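The Arm's Length Purchase

Print this article | E-mail to a friend

Every organisation that buys a robot arm begins with a number, and the number is always the price of the arm. It sits at the top of the spreadsheet in bold. Underneath it there is a line called "sundries", and it is in sundries that the money goes to die.

I have spent a good part of this year with people who are buying small arms for handling work: picking, sorting, putting one thing next to another thing. I sat in on budget meetings. I read quotations printed on better paper than my degree certificate. I came away fond of nearly everybody and suspicious of every figure with a zero on the end of it.

Lambert, a packer of craft kits and parlour games, was the first to let me in. It wanted to automate the station where loose wooden pieces are sorted into sets, a job that is dull, fiddly and bad for the neck. The original plan was one page long. It had a picture of an arm on it and a date in March. By the time I visited, the plan had reached 30 pages and the date had been replaced with the word "spring", which in procurement runs until October.

What had happened was that somebody had asked a supplier what the arm would pick things up with. Arms are frequently quoted without hands. This comes as a surprise to a lot of first-time buyers, who feel, reasonably, that a hand was implied. The gripper is a separate line, the pads on its fingers are another, and the bracket that joins one maker's gripper to another maker's wrist is a third, with a delivery time suggesting it is being carved by monks.

Then there are the cables. Lambert had allowed for power and forgotten everything else. A cable on a moving arm has to bend with it thousands of times without snagging or sulking, and the sort that will do so costs a good deal more than the sort in your kitchen drawer. I watched a man with 15 years in purchasing look up the price of a two-metre lead and go for a walk.

Trying before buying

The sensible thing, which Lambert did second, is to set up a bench trial before signing anything. You need a table, a wall you don't mind knocking, the arms on short hire and a handful of whatever it is you handle. Lambert used alphabet blocks, the hardest pieces in its range to tidy: small, hard-edged, printed differently on each side and happy to land at any angle they like.

A trial should be as untidy as your real work. Suppliers' demonstrations tend to feature identical objects in a straight line, squared up like guardsmen. Nothing arrives at Lambert's sorting station like that. It arrives in a heap, with pieces leaning on each other and one that has wandered off on its own, and that wanderer will take up more of the meeting than the rest put together.
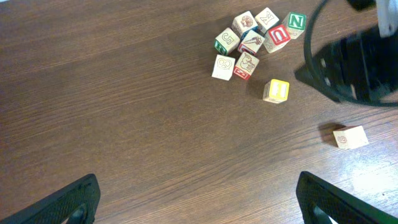 One arm or two?

Sooner or later somebody asks whether a second arm would help. It's a fair question with an expensive answer. Two arms can cover both sides of a table, and one can hold a thing steady for the other. They can also hit each other, and the software that stops them doing so is licensed separately. I was shown a quotation in which the two arms came with a discount and the licence quietly took it back.

Hornon, which makes display stands and had nothing to do with toys at all, went for two on the grounds that two looked better value per arm. It was. It was also 60 per cent over what the board had been told, and the second arm spent its first summer under a dust sheet waiting for somebody to be trained on it. The finance department came to refer to it as the lodger.

Lambert tried both arrangements on the bench. I would urge anybody to do the same, and to spend an afternoon simply watching. Watch how often both arms are doing something useful, and how often one is hanging about with its fingers open while the other gets on with it. 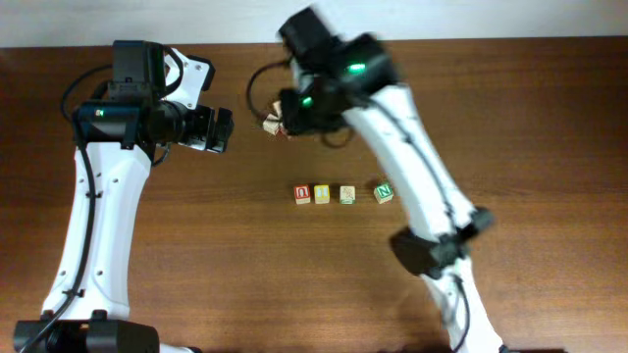
If it's the second state of affairs for most of the afternoon, you are looking at the price of a small car, waiting its turn. There may be good reasons to pay it. A busier station might need the extra reach, or next year's product might want two hands. But write the reason down in the business case, in words, and have somebody unsentimental read it.

The things with no line of their own

Floor space is the classic. People measure the base of the arm, find it no bigger than a dinner plate and conclude that they have room. They have room for the base. The arm swings, and whatever it swings through belongs to it from then on, including the spot where the kettle lives. Todness, a mail-order stationer with a very small packing room, discovered this after delivery and now makes its tea in accounts.

Light is another. Cameras on grippers are choosy about glare, and a handsome polished tabletop can cause more bother than a scruffy matt one. A dull mat and a blind for the window will cost very little, provided you think of them before the consultant does. After that they become a "visual environment package".

Spares deserve a proper sum. Finger pads wear out. Ask what a set costs and how long one takes to come, then ask again in writing. Hudedley, a seed merchant, budgeted nothing for spares in its first year and ended up with a machine worth more than the van, idle for a fortnight over a piece of rubber.

Training is where optimism does its best work. The brochure says an operator can be taught in a morning, and so they can, if the aim is to start it and stop it. Changing what it picks up is a different skill. Lambert put aside 200 hours across the team, and the supplier's representative laughed pleasantly and said that was very cautious. When I last spoke to the people on the station, they had used the lot and were asking for more.

And allow for the job you have now. While the new station is being fitted, the old one still has to run, usually from a corridor. There will be a stretch in which you pay for the robot and for all the people it was meant to relieve, and that stretch will be longer than the one in the plan. I have yet to see a budget that puts it at more than a month. I have yet to see it take less than a season.

What to ask before you sign

Ask for a price that covers the arm doing your task, with your objects, at your table. Get the hand, the leads, the licence and the mounting in a single figure, and treat any reluctance as information. Ask what happens to the hire fee from the trial if you go on to buy; Lambert got its knocked off the invoice purely by bringing it up. Ask who comes out when the thing stops on a Friday afternoon, where they are coming from, and whether they charge for the drive.

Ask, too, what the kit will fetch when you have finished with it. The second-hand market for small arms is livelier than you'd think, stocked largely by firms that bought two.

Lambert has settled on a single arm to begin with, on a bench bolted down with space left beside it, and has sent the order off. Sundries is now four pages long and has its own index. Delivery is promised for spring.

Contact the features desk | Copyright the publisher, all rights reserved | Back to top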